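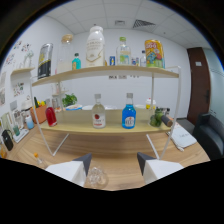
6 August 2023

Our second summer with the sheep is almost over, and I promised to some readers that I will write how it goes. So I will try to do it in order, although the sheep did not do anything in order.

We live outside Humska, on the side of the hill where the road is still gravel. When we bought the place there was an old orchard and a field with so many thistles that you could not walk in short pants. My husband wanted a tractor. I wanted sheep. We bought 14 ewes from a farm in Pasaribu, and a ram came later, in February, on loan. We still do not have a tractor.

The first thing I learned is that fences are the real work. I had read a lot about breeds, wool, and lambing, and I think I read only one page about fences. For the first months we used electric netting, which is light and easy to move, and I can recommend it if your ground is flat. Ours is not flat. In every small dip there was a gap under the net, and the smallest ewe found every one of them. She is not even trying to escape, I believe. She likes the grass on the other side and then she stands there and calls until the others are upset.

This spring we put a fixed fence around the lower field. It took 200 posts. The neighbor lent us his post driver, and I want to say that this is the best thing a neighbor ever lent to me. We did the corners twice. The first time we set the corner posts not deep enough, and when we pulled the wire tight they leaned in like tired people at a bus stop. If you build your first fence, spend one whole day only on corners and go home happy with that.

The fence cost us more than the sheep. With the posts, wire, gates and insulators it was roughly 3000, and that is with our own labor for free. I wrote all the bills in a notebook and then closed the notebook for a few weeks.

Now about the lambs. The ewes are a cross that people here call Rodanier — small, dark in the face, with good feet. They are known as easy mothers, and most of them were. One had twins and accepted only the first. I tried what the books say: I rubbed the second lamb with the straw from the first, and I put all three together in a small pen. On the third day she let him drink, but only if I stood next to her and held her head. After one week she let him drink alone. I do not know if it was my method or if she was only bored with me.

The weather in June was hard. We had almost no rain, and the upper field turned yellow before the end of the month. I was planning to make our own hay from it, but there was nothing to cut, so we bought bales already in July, when normally nobody is thinking of winter. We have 94 small bales in the barn now. I hope it is enough until spring. An older farmer at the feed store looked at me in a kind way when I told him the number, and he advised me to buy some more while there is still something to buy.

About worms, because I had several emails with this question. We do not treat every animal by the calendar. I look at the inside of the lower eyelid, and if it is pale I take a sample to the vet in town. So far we treated five animals this year. We also try to keep them away from grass that is very short, and this is why the rotation is important even when you are lazy in the evening. I am often lazy in the evening. But please ask your own vet, my field is not your field.

The wool was a small disappointment. The shearer came late, he was good and fast, and after that we had big bags of wool that no one wants to buy. The collecting point in Potus pays so little that it would not cover the gas to drive there. I put some of it around the young apple trees as a mulch, with the dirty side down. It keeps the soil moist and the deer seem not to like it. The cleaner fleeces I kept, and a woman from the village will teach me to wash them — she has already told me that I should never use hot water and then stir.

Plans for autumn: sell most of the male lambs, keep all the females, and repair the roof of the barn on the north side, where the rain comes in (when there is rain). I also would like a second water trough, because now I carry buckets to the orchard two times a day and my shoulder is complaining.

If somebody has experience with seeding clover into an old dry pasture, please write to me in the comments. I have read that you can do it in late winter on frozen ground and the sheep press it in with their feet, but I have never met a person who did it on a slope like ours.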